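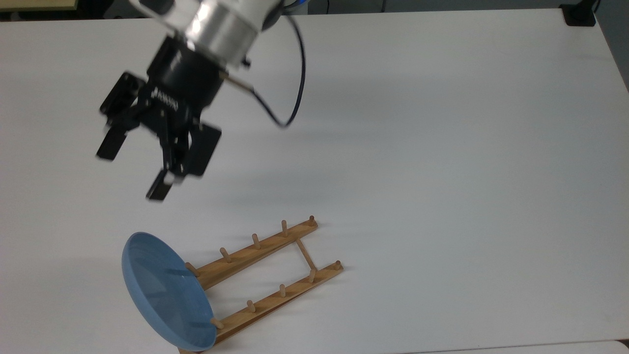 Can I dry-age a beef rib roast at home in a regular refrigerator?
You can get part of the way there with a small dedicated fridge, a rack and a fan, but a family fridge that gets opened all day long is a poor place for anything past a few days.

23 replies - 900 views

potluckmelina
Hi everyone, Melina Moschos here, long-time reader and very occasional poster. I asked the question up top over on the general board and got the short answer you see there, and a kind soul suggested I bring it over here where the meat people are. So here I am!

The background is that my husband and I split a side of beef with my sister's family back in March, from a little farm called Potero that we've been buying from for a few years now. Lovely people, lovely beef. This time I kept one bone-in rib section whole (13 pounds, fat cap still on) and I've had my heart set on aging it for my dad's birthday dinner. It's in the freezer right now. My kitchen fridge is a perfectly ordinary one with two teenagers going in and out of it from breakfast until midnight, so I think I already know what you're going to say about that. But I do have an old under-counter fridge in the garage. Would that do? And does it matter that the meat has been frozen?

4 likes - Share

brisketbernie
Welcome over, Melina! The garage fridge is a much better idea, as long as it holds its temperature. Put a cheap thermometer in there for a week before the meat goes anywhere near it. You want it steady in the mid thirties, and a garage that heats up in the afternoon can push an old compressor harder than it likes to go.

As for freezing, I'd say go ahead, but thaw it slowly in the fridge and pat it very dry before you start. You'll lose more liquid than you would from a fresh piece. I've done it both ways and my family couldn't tell me which was which, though my family will also eat a gas station hot dog and call it dinner, so take that for what it's worth.

7 likes - Share

saltandsuet
I'm going to gently disagree with Bernie here, and he knows I love him. I would not age a roast that's been frozen. Freezing breaks up the structure, so you get a lot of purge when it thaws, and the outside stays tacky for days when what you want is a good firm crust. I tried it with a strip loin two winters ago and trimmed away so much that I could have cried. Cook that rib as it is, it's going to be wonderful, and ask the farm to hold a fresh one back for you next time.

Also, did you ask how long they hung the side before cutting? A lot of small farms have it hung at the locker for two weeks or so, and then your beef has already been dry-aged some and you never had to lift a finger.

9 likes - Share

potluckmelina
Oh, I never thought to ask! I'll call them in the morning. I always get chatting about the calves and forget every question I meant to ask.

1 like - Share

lernness_lou
Has anybody here used the aging bags? I got mine from Asante, the restaurant supply place, and I've been very happy with them. You skip the fan, the fridge doesn't smell, and the trim loss is smaller. Mine went 28 days in the bottom drawer of the fridge we use for drinks.

2 likes - Share

saltandsuet
I've used them, Lou. It's pleasant beef and it's tender, but I don't get that nutty, almost blue cheese smell from the bag. To me it's somewhere between wet-aged and the real thing.

5 likes - Share

lernness_lou
Well, my mother-in-law doesn't want her beef to smell like blue cheese, so we're both getting what we paid for :)

11 likes - Share

brisketbernie
Ha! Fair enough. One more thing for Melina on the cost side, because it surprised me the first time. My last rib was $121 at the counter, and once I'd taken off the crust and the dried fat I had lost close to a third of it. Don't plan your guest list off the starting weight. Save the clean trimmings of fat, though - rendered down and brushed on a potato they are a beautiful thing.

6 likes - Share

proltum_pete
Chiming in on safety, with apologies for being the wet blanket. If it smells sour or rotten, or the surface is slimy when it ought to be dry, throw it out, however much it cost. And no other food in that fridge while it's going, especially onions or fish. Fat picks up everything.

8 likes - Share

potluckmelina
Called the farm! The side hung for 13 days before it was cut, so Salt was right and I've had aged beef in my freezer all along without knowing it. I'm going to thaw it slowly, salt it the night before, and leave it uncovered on a rack in the garage fridge so the outside dries a little. They're going to put my name on a fresh rib from the next one, and I'll be back here pestering you all when it comes.

Thank you so much, every one of you. Bernie, I'm doing the potatoes.

14 likes - Share

brisketbernie
I still say you could have aged it! But salt it well, and start the oven low. Tell your dad happy birthday from us.

6 likes - 2 shares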